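Tirndale Home Food Stock Survey – README

Version 2, released 26 February 2022

A table of the food kept in ordinary homes in Stostenville and the villages of Tirndale, with where it was kept and what the date on the packet said. Each row is one food item in one home on one visit. The data are in stock.csv. Everything else in the folder helps you to read it.

The storage column uses six codes: cupboard, open shelf, larder, fridge, freezer and worktop. Open shelf covers any shelving without doors, in any room.
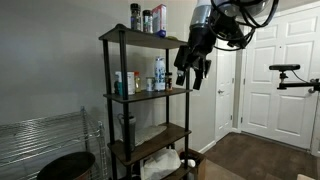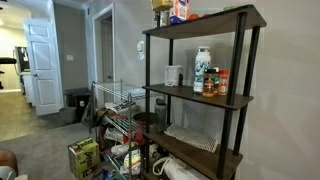
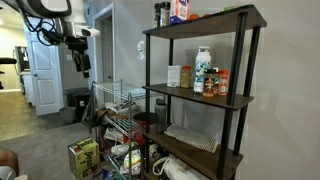 A comment on version 1 asked why fruit was given the same kind of row as tins and jars, when it is bought every few days and hardly counts as stock. The writer had tried to work out how long food stays in a home and found that the fresh items pulled every average down. Their suggestion was to drop fresh food altogether, or at least to give it a file of its own.

We kept it in. The survey was meant to cover all the food in the home, and plenty of households had more money tied up in fresh food than in anything on the shelf. Version 2 adds a column called fresh, with the values y and n, so that anyone with the same problem can filter it out. Check this column first if your results look odd.

Files

stock.csv – the main table, one row per item
homes.csv – one row per home, with size of household and type of dwelling
names.csv – the list of item names and the group each belongs to
visits.csv – the month and time of day of each visit
changes.txt – differences between version 1 and version 2
form.pdf – the paper form as used on visits

All the CSV files are UTF-8 with a header row. Commas inside a field are quoted. Empty fields mean the question was not asked or could not be answered. The word "none" means it was asked and the answer was none. In version 1 these two were mixed up in places, and we have corrected the ones we could check against the paper forms.

What is covered

There are 206 homes in the survey. Slightly over half are in Stostenville itself, mostly terraces and flats. The rest are spread through Tirndale and include farms, where the amount of food in store is much higher than in town. Please don't add the two together and call the result typical of anywhere.

Each home was visited once, by appointment. A member of the household went through the kitchen with the visitor and read out each item, and the visitor wrote it down. Food kept elsewhere was included if the household mentioned it. Garages, under-stairs cupboards and spare rooms come up a lot. Pet food was left out. So was alcohol, apart from cooking wine, and we now regret making that exception as no two visitors agreed on what it meant.

Visits ran over one autumn and finished in November. We stopped before December on purpose. Homes visited in the last week do show some early Christmas buying – tins of biscuits, dried fruit, nuts – and visits.csv has a marker for that week if you want to leave it out.

Columns in stock.csv

The table has 21 columns. The ones most people need are these.

home – the home number, matching homes.csv
item – the item name, matching names.csv
amount – how much was there, as a number
unit – g, ml or count
opened – y, n or blank
storage – one of the six codes above
room – kitchen, other or blank
date_type – use by, best before, or none
date_month – month and year on the packet
fresh – y or n, new in version 2
homemade – y or n
decanted – y or n

The other columns are for our own checking. They hold form page, line number, who entered the row (as a letter) and so on. They are described at the end of changes.txt. You can drop them.

Amounts

Amounts were judged by eye for anything opened. A jar of flour half used was written down as half of what the jar would hold. We tested this in a few kitchens by weighing afterwards, and the guesses were good for dry goods and poor for oil and anything in a dark bottle. Treat opened liquids with care.

Loose items such as onions and eggs were counted. Potatoes were counted on some visits and weighed on others, so look at the unit column before adding them up. Spices caused more trouble than their size deserves. Most homes had many, most were opened, and hardly anyone could say when they were bought. Where the household lost patience, the visitor wrote "mixed spices, several" and we have left that as a single row with a blank amount.

Item names

There are 1127 item names in names.csv. People call things by different names, and we tried to settle on one for each. "Chopped tomatoes", "tinned toms" and "tomatoes in a can" all become tomatoes, tinned, chopped. The words used by the household are kept in a separate column, said_as, which some users have found more interesting than the rest of the table.

Brand names were removed. Shop names were removed too, except in said_as where taking them out would have left nothing to read.

The groups are our own and follow how people seem to store things. Stock cubes are with spices, not with soups. Porridge oats are with flour and grains, not with breakfast cereals. If you need a different grouping, change the group column in names.csv and join again.

Dates on packets

Dates were read off the packet where there was one. Decanted food usually has no date, and the date_type for it is none. This matters if you want to work out how much food in the home is past its date, because homes that decant a lot will look better than they are. Open shelves have more decanted food than cupboards do. We don't draw any conclusion from that.

We recorded month and year only. For use-by dates that is too coarse to say whether something had passed on the day, and you should not try it. For best-before dates it works well enough.

Known problems

Two visitors left the opened column blank for the freezer. The homes concerned are marked in homes.csv.

Larder and cupboard were not always told apart. A tall cupboard with food in it was called a larder in some houses and not in others, and the visitor wrote down what the household said.

The worktop code is underused. Bread and fruit bowls were sometimes missed when the visit began at the cupboards and the household thought of the worktop as not being storage.

Flats above shops are under-represented in Stostenville. We wrote to a good number and had few replies.

Software

The forms were typed up in Bawa and exported from there. Bawa writes dates as text, so a spreadsheet may try to be helpful and change them when you open the file. Import the date_month column as text. The checks were run with Triveck, and its rule file is included in the folder named checks. You don't need either program to use the data.

Privacy

No names, addresses or postcodes were kept. Home numbers were shuffled between version 1 and version 2, so rows cannot be matched across versions by number. Homes with more than eight people are given as "8 or more". The said_as column was read through by hand, and anything that might point to a person was cut and replaced with three dots. If you spot one we missed, tell us before you tell anyone else.

Use

Free to use, copy and change, for any purpose, if you say where it came from and which version you used. Corrections are welcome – please give the home number and the item name, and a line on what you think is wrong. We can check most rows against paper.

Version 1 is still available on request. We would prefer that new work used this one.

This site uses cookies to remember your settings and count visits. Accept all | Necessary only | Read our cookie policy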